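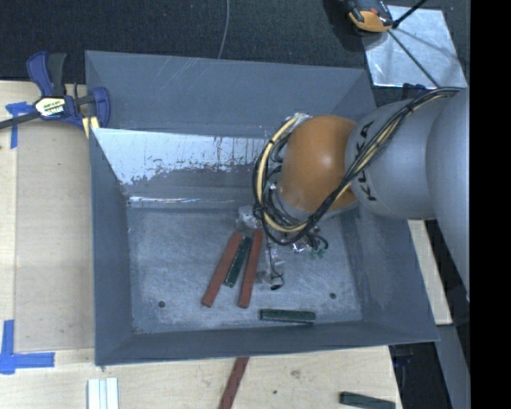

Panura notebook – bin and bars, Thursday, May

Back on the bench after the move from the Allach room. Bin is on the pale wooden top again, reddish-brown bars and green bars inside. Dark carpet side is behind it. Wrote most of this between 10 and lunch, the rest after 3.

Condition of the floor

Scuffed all over. The cloudy pale marks were in my last entry as dust, and I was wrong about that. Went over one patch with a damp cloth, then with the citrus cleaner, and it looked the same after both. So either it is in the surface or it is something neither of those will shift. Did not try anything stronger. The fine scratches I can feel with a fingernail in some places and not in others.

More scratches on the back wall, light ones, running diagonally near the top edge. I think those are old. They were in my sketch from Allach, although the sketch is bad and I wouldn't swear to it.

Two small round holes in the floor, left and right, towards the front. Still no answer on what they were made for. The Usport delivery sheet doesn't mention them. Small washers go straight through and end up on the wood underneath, so if something is missing, lift the bin before ordering a new one. I have left them unplugged. Tape was suggested, but the tape edge would catch the bar ends and we would be cleaning glue off the metal by the end of the month.

Inclined panel

No change made. The slope is what it is until the Ki bracket turns up. A bar put down on it goes to the floor by itself if it is placed lengthways down the slope. Across the slope it sometimes sticks. Tried this by hand several times with a red one and a green one and the green stuck more often, but I wasn't careful about how I let go, so treat that as a hunch.

Wiped the panel dry afterwards.

Bars

Colours first, as we keep mixing up the names. In the notebook "red" means the reddish-brown ones and "green" means the dark green ones. The old sheet says "brown" in places. Same bars. Please cross it out if you come across it.

Today's layout was three side by side near the middle, red – green – red, all leaning the same way, with the red ones closer together at the top than at the bottom. The green in that group is the short one. A second green lying along the front wall, off to the right.

The one against the front wall is the awkward one. With the long side up near the metal there is very little room to get a finger behind it, and the easy way is to tip it by one end first. Same with the middle green when the reds close up on it. I want both of these cases kept in the set of layouts. Please don't tidy the bin between goes. It was straightened on my last lunch break and I had to set it out again from memory.

The dark greens are hard to see in the front corners when the ceiling light on that side is off. Against the grey of the floor in the open they are fine. Reds are fine everywhere. Try it with the desk lamp on the window side before we talk about repainting anything.

Bench

Top is holding up. Slid the bin a hand's width along and found no new dents in the wood, just grit, which explains the grinding noise when it is pushed. Brushed off. Lift it next time, two people, one at each end – the edges are folded but not nicely, and I have a cut on my thumb to show for it. Gloves are in the second drawer.

Pencil line drawn along the front edge of the bin so that it goes back to the same place. Don't rub it out.

Layout sheets

Printed fresh ones. They run to number 54 and then repeat with the red and green swapped. Sheets are in the blue folder, not the grey one. The old numbering from Allach went up to 1,025 and I have stopped using it. If you find a layout with a four-figure number, it is an old one and the bin in the drawing is the other bin, with the straight walls.

Spend

Usport want 2,000 for a second bin to the same drawing. That seems a lot for folded sheet. Have asked for the price without the inclined panel, as we could fit our own. No reply yet. Would not order before the question of the holes is settled.

To do

– ask Usport about the holes again, by phone this time
– felt strip under the bin, thin, grey if there is any left
– lamp test for the front corners
– repeat the slope test with a proper way of letting go
– file the bad edge at the left end
– Ki bracket: check whether it went to Allach by mistake

Left the bars as set out. Cleaner and cloths are back under the sink.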